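Hallum Community Repair Workshop
Progress report to the Nunico Fund, second reporting period
Prepared by Tiina Mustonen, 14th August

1. Status against plan
Work packages 1 and 2 are complete. Work package 3 (electrical safety testing of donated appliances) is under way and runs four weeks behind the schedule in the grant agreement. Work package 4 has not started and is not due to start until October.

The delay in package 3 has one main source. The insulation tester ordered in the first period arrived with an expired calibration certificate and was returned to the supplier. The replacement was accepted by Obinna Idahosa after comparison with the older unit. Readings from the two instruments agreed within the tolerance stated in the test procedure.

2. Testing
The workshop received 200 items in the period. Of these, 146 have been tested and logged. The rest are in storage at the Baxter Street unit in order of arrival. Kettles, lamps and extension leads make up most of the intake. Microwave ovens are no longer accepted, as agreed with the Fund at the spring review.

Each item gets a visual inspection first, then earth continuity where applicable, then insulation resistance. Items that fail the visual inspection are not powered. The most common faults at that stage were damaged flex at the cord grip and plugs fitted with the wrong fuse.

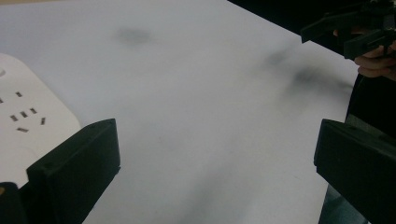
The log sheet was revised twice. The first version had no field for cable length, and testers were writing it in the remarks column, where it could not be sorted. Version three adds the field and drops the separate column for color. Asabe Ojo has re-entered the earlier records in the new format -- this took longer than planned but did not hold up testing.

3. Training
Twelve people completed the basic course. Valtteri Saarinen taught all sessions. The practical assessment was moved to a second evening after the first group ran over time. Two participants still have to repeat the written part.

4. Budget
Spending stands at 90 percent of the amount forecast for the period. The underspend is in consumables. We request permission to carry it forward to shelving for tested stock. The quotation from Plusik is attached as Annex B.

5. Next period
Clear the storage backlog. Recalibrate the older tester. Agree the handover procedure for package 4 with Urho Kinnunen -- a draft is with him for comment. The lease on the Baxter Street unit also comes up for renewal, and the new rent is not yet known.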